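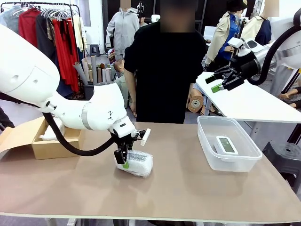 Keeping the Cell Ready: A Talk with Zoriana Koval

"The cable is the first thing I look at in the morning, before the arms have power," says Zoriana Koval. For two years she has looked after the two-arm packing cell at Drivmont, and she answers every question slowly, with a notebook open on her knees.

The black cables of the arms hang in long loops, and visitors often ask her why she does not tie them closer. "I tried this in September. The wrist turned and the tie pulled on the connector. We lost 6 hours to find it. Now I leave the loop free, and I only check that it does not touch the table at the lowest position."

Her second subject is the fingertips. The grippers have green pads, and they are what touches the goods. "Bubble wrap is difficult. It is slippery, and it becomes smaller when you press it. If the pad is worn on one side, the bundle turns in the fingers." She wipes the pads at every change of shift and replaces them after 600 picks. The counter stood at 1,162 when she took over the cell, and the pads had never been changed.

I asked about the closing force. Brock Lachance, who wrote the first program, had set one value for all goods. Koval keeps two, a lower one for wrapped pieces. "Brock did not agree with me at first. We did 17 trials together, and then he changed the file himself."

What would she still like to improve? She thinks for a while. "The position of the plastic container. We put it by eye, and each person has a different eye. I have asked Adaeze Ekpo for two small stops on the table. She has the drawing already."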